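December, after eleven at night

I could not sleep, so I write. The heating makes its small knocks and the street is quiet, only one car in the last half hour. I want to put down what I decided with the letters before I change my mind again in the morning.

For three weeks I have been reading my grandmother's letters. There are 192 of them. I know the number because she wrote it herself on the last envelope, with a pencil, and next to it the word "enough." I do not know if she meant it was enough letters, or enough waiting, or only that the bundle was too thick for the ribbon. My mother thinks it is a joke between her and my grandfather. I think she was tired that day.

They are almost all from the two years when he worked at the sawmill in Castetia and she stayed home with the first baby. He wrote badly, with no commas, and he always started with the weather. She answered with long pages full of prices. It surprised me how much of love can be about prices. The flour went up, the shoes can be repaired one more time, the doctor took eggs in place of money. In one letter she explains over a full page why she did not buy a coat, and at the end she says, "but it was blue." I have read this line many times. I would like to write one line like this in my life.

My problem is the translation. My son reads the old language slowly, like a person who walks on ice, and my brother's girls do not read it at all. So I started to put the letters in English, in the evenings, after the dishes. I have lived in English for half of my life, I do my taxes in it and I argue with the phone company in it, and I thought it would be easy. It is not easy. My grandmother has a word which she uses in nearly every letter, and it means something between "to endure" and "to be in good health." When she says it about the cow it is one thing, when she says it about herself it is another thing. In English I must choose. For two evenings I chose "I am holding up," and then I read it aloud and she sounded like a bridge.

Now I write "I am keeping well" and I am not satisfied, but I leave it.

Also there are the place names. She went once by train to Clodidside to see a specialist for the baby's ears, and she describes the whole trip, the woman with the basket of plums, the toilet that did not lock. She spells the town in four different ways. I wanted to correct it, and then I decided to keep all four. My son should see that she was not sure and wrote it anyway. I am also not sure of many spellings and I write anyway, so it is in the family.

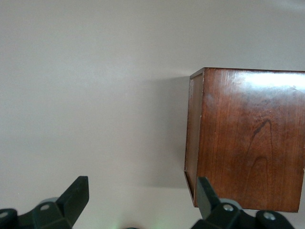
My brother, on the phone tonight, was against the whole idea of printing. He said that letters are for two people, that both of these people are dead, and that he does not want his daughters to read how their great-grandparents fought over money in the spring. He asked me if I would like my own messages to be bound in a book. I said of course not, but mine are only about who picks up the bread. He said hers were also about bread. I had no good answer to this. We talked about his knee after, and he was kinder.

When we hung up I took the spring letters out again. He is right that they are hard. There are five weeks when my grandfather did not send anything, and she writes to him each time shorter, until the last one is only the date and her name. Then his answer comes, and he does not explain. He talks about the weather, like always. But after this letter he asks, for the first time, how she slept. He never asked before, and then he asks in every letter until the end. I do not think it is a shame for the girls to read this. I think I wish somebody had let me read it when I was twenty-five and believed that a quarrel must be finished with a winner.

So my decision is the following. I will print a small number of copies, for the family only. I asked two printers. Ruggiero was polite but they want a minimum order, and what would I do with all these books? Bondemano will make as few as I like, and the woman there told me the paper choices twice without losing patience, because the first time I did not understand the word "uncoated." With the letters in both languages, side by side, it comes to 402 pages. This is a lot for people who mostly wrote about flour. I must maybe use smaller type, but then my mother cannot read it, and she is the only one who can check me.

The spring letters will go in. I will write to my brother first and send him my translation of them, and he can tell me which sentences hurt him. If it is only some sentences, I can perhaps take them out. If it is everything, then I do not know. I will not do it behind his back.

I still have no title. Today at lunch I wrote some on the back of the gas bill and they were all terrible, they sounded like perfume. My mother says that a book of letters should be called "Letters." She is probably right and it saves me one more evening.

Things for tomorrow: call Bondemano before noon and ask if the price changes with the smaller type. Look again at the letter with the plums, because I think I wrote "basket" two times in one sentence. Ask my mother about the name of the cow, which I read as two different names, and maybe there were two cows. Buy stamps.

It is almost one. My feet are cold and the knocking in the pipes has stopped. I am keeping well.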